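Recording a sorting task with two hand-held grippers

By Loan Tô, Siltura workshop notes

In this tutorial I explain how we record demonstrations for the table task at Siltura. The task is simple: the cutlery lies on the cloth, and every piece must go into a basket. You hold one gripper in each hand and do the work yourself, slowly, and the robot learns from your movements later.

Before you start

Charge both grippers and clean the camera lens with a dry cloth. Start the recorder program on the laptop and wait until both grippers show as connected. If one does not connect after 32 seconds, switch it off and on again. Do this before you arrange the table, otherwise you will arrange it twice, like me in August.

Arrange the table

Put the baskets in a row on the far side. Place the cutlery on the near side, where both hands can reach it. Change the positions a little for each recording. When I began, I always put the fork in the same place, and the policy we trained at Nadilau could then find the fork only there.

Record one demonstration

1. Hold both grippers open above the table and stay still for two seconds.
2. Press the start button with your thumb.
3. Move one gripper to the first piece. Come down from above and keep your wrist straight.
4. Close the fingers gently. Thin pieces such as chopsticks can turn when you squeeze too hard.

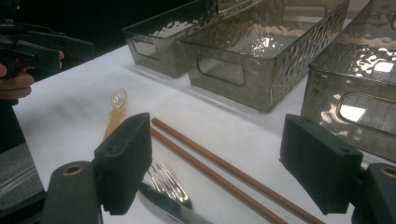
5. Lift the piece, carry it over the wall of the basket and open the fingers. Do not throw it.
6. When the table is clear, bring both grippers back to the start position and press stop.

One demonstration takes me about 57 seconds. It is better to be calm than fast. If you drop a piece, pick it up again and continue, but write "drop" in the notes column.

How many do you need?

For a first test we record 100 demonstrations. Ljungberg asked for 2000 in his plan, and for this we share the work between two people. Take a break when your hand becomes tired, as tired hands shake and the camera shakes with them.

Copy the files to the shared disk the same day.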